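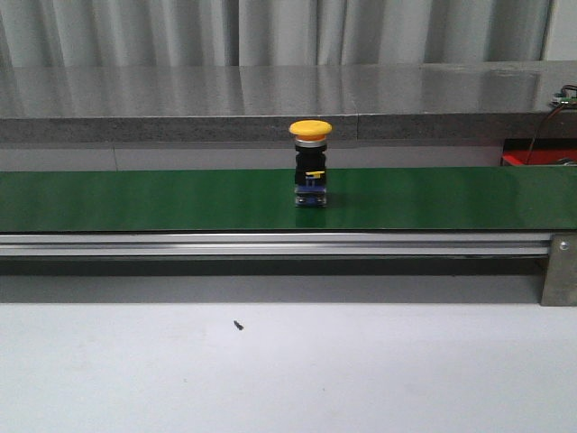
Reviews | Classroom Kits

Our after-school robotics club has had the Rovden tabletop conveyor since May, and I've grown very fond of it (my 26 students even more so!). The green belt is smooth and glossy, and the aluminum rail in front has grooves that we use for clamping on sensors. We mostly sort switches and push buttons on it, and they ride along standing up just fine at low speed. My one grumble is the manual, which is 105 pages long and hides the belt tension part near the back. I'd still buy a second one tomorrow.

Mitra Abbasi

Print | E-mail | 10 comments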